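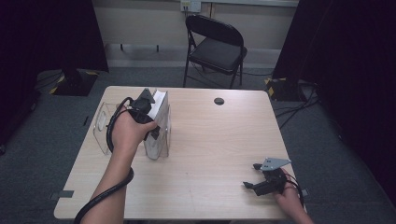
3. Materials and Setting

Home Issues Articles For Authors Contact
Reading time: 20 min

3.1 The table

All sessions were held at one table with a light wooden top. The surface is pale beige with a faint grain and has a small round black grommet hole near the back. We left the hole uncovered. Early in the pilot, Kanaan suggested covering it with a sheet of paper so that people would not treat it as a landmark, but the paper itself became something to line things up against, and we took it away again. Short strips of dark tape were placed near the edges of the tabletop. A black folding chair with a padded back and seat was kept behind the table.

The choice of a pale surface matters for this study. Clear containers are easy to find on a dark desk, where their edges show up as bright lines. On pale wood the edges are weaker and the grain can be seen through the walls. We wanted this harder case, as many home and office desks are of light wood, and as earlier work on desk tidying (Geagea and Khalaf, under review) used only a dark surface.

3.2 Containers

Three kinds of container were used: closed-sided clear boxes, open clear holders with a curved cut-out in one side, and shallow molded trays with a stepped floor. The first two came from the Corex desk range and the trays from Dabbas. None of them had a printed label or a colored part. Scratched pieces were replaced between sessions, and fingerprints were wiped off with a dry cloth.

The boxes and holders stand upright and take one or a few flat items. Their walls are straight, so an item inside is seen with little change of shape. The molded trays behave differently. Their walls slope and their floors have raised parts, and what lies behind or below them looks slightly bent. During the pilot, several people put a tray down, moved it a little to one side, and then moved it back. When asked, they said they could not tell whether it was sitting level. We return to this in Section 5.

Containers were always handed over in the same starting order, with a box first, then a holder, then the trays. Participants could set them down wherever they liked on the table.

3.3 Items to be put away

The items fell into two groups. Small items were meant to fit in the containers and included white rectangular blocks, card stacks, and erasers. Large items would not fit in any container and had to stand or lie on the table beside them. The large group was made up mostly of thick books.

We included books because they cause the most disagreement about what a tidy desk looks like. Some people stand a book on its end, some lay it flat, and some use it to hold another object in place. A book standing on the table also hides whatever is behind it, while a clear box does not, or does so only in part. When the two are placed side by side, the eye goes to the book, and the tray next to it is easy to miss (Figure 3).

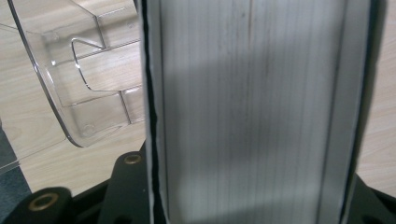

Figure 3. Edges of a block of pages, upright and seen from close by, with a clear molded tray to the left. The wood grain is visible through the tray.

At this distance the page edges read as a gray-white surface with fine vertical lines, bordered on both sides by a narrow black edge. Shadow makes part of the same surface a darker gray. We mention this because two of our coders at first gave different brightness ratings to the same object, depending on which part of it they looked at. The coding guide was changed so that brightness is rated on the lightest part only. For the clear trays, brightness is not rated, and coders record instead whether the outline can be followed all the way around.

3.4 Procedure

Each participant was given the instruction "Put these things away so that you could find them again tomorrow." No model arrangement was shown. The time limit was 10 minutes, and most people finished well before it. Participants were allowed to change their minds, take items out again, and move full containers.

Bataineh ran the morning sessions and Khalaf the ones after lunch. Daylight came from one side, and blinds were kept half closed through September. On one Thursday the blinds were stuck fully open, and the data from that day were kept but marked. Leaving them out does not change the order of the results in Table 2.

3.5 Coding

A placement was defined as any moment when an item or a container came to rest and was let go, or was held still against another object for long enough to count as set down. The second part of the definition was added after the pilot. People often steady a box with one hand while bringing the next item toward it, and under the first version of the guide these pauses were coded by one person and skipped by the other.

The full set contains 1112 placements. For each one, coders recorded the item, the container or surface it went to, its orientation (upright, flat, or leaning), and whether it was moved again later. Items that stood partly above the rim of a box were coded as inside it. Leaning items were coded by the object they leaned on. A book with a tray pushed up against it was coded as upright if it would have stood without the tray, and in doubtful cases the coders discussed the placement with Tarawneh and wrote down the reason for the decision.

The clear walls caused one more problem. When two clear pieces stand one behind the other, their edges cross, and it is hard to say which piece an item belongs to. Coders marked these cases as "overlap" and returned to them once the rest of the session had been coded. Cases that could still not be settled were left out of the container counts but kept in the orientation counts.

3.6 Limits of the setting

A single table was used, and its surface was light. We did not test glass or painted tops. All containers were clear, so the study cannot say how people would have used a box they could not see into. Some participants already owned similar containers at home, mainly from Stirnau, and may have followed habits formed there. We asked about this only at the end of the session, and the answers are reported with the interview notes in Section 6.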